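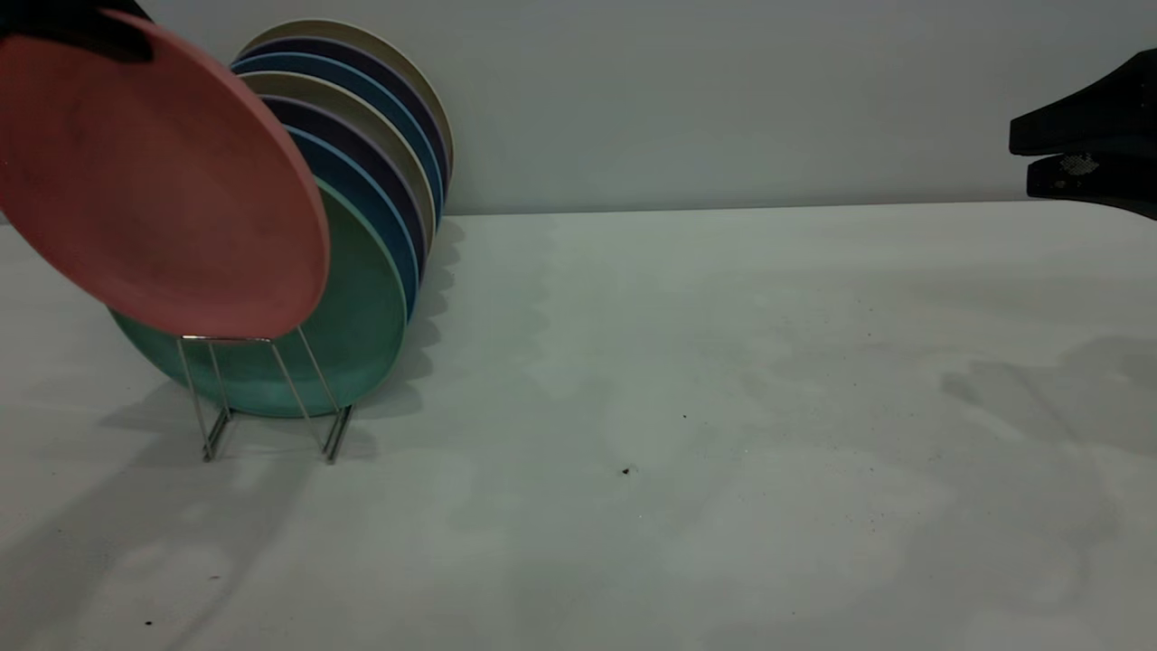
*Pink, teal-green, blue, navy and beige plates, with the pink one at the front.*

## Why do some colours look good together?

When I was little I wore an orange jumper with purple leggings almost every day, and my gran used to cover her eyes! I loved it. I still do, a bit. But it did make me wonder why some clothes seem to get along and others seem to shout at each other.

Grab some paints and draw a circle. Put red, yellow and blue around it, with a gap between each. Now fill the gaps: orange goes between red and yellow, green between yellow and blue, purple between blue and red. You've made a colour wheel!

Colours sitting side by side on the wheel (blue and green, say) look calm when you wear them together. Colours from opposite sides, like blue and orange, make each other look brighter, so a blue coat with an orange scarf really zings.

Then there are the quiet ones – black, white, grey, beige and often navy. People who love clothes call these neutrals, and they go with nearly everything. My friend Manon owns 28 scarves and only 2 coats, both grey, and she looks different every time I see her.

Want to have a go? Lay a top on your bed and try different bottoms under it, then socks, then a hat if you've got one. Swap things about until you find something you like. Mine this morning was a mustard cardigan, a navy skirt and bright red tights, and I'm wearing it all again tomorrow.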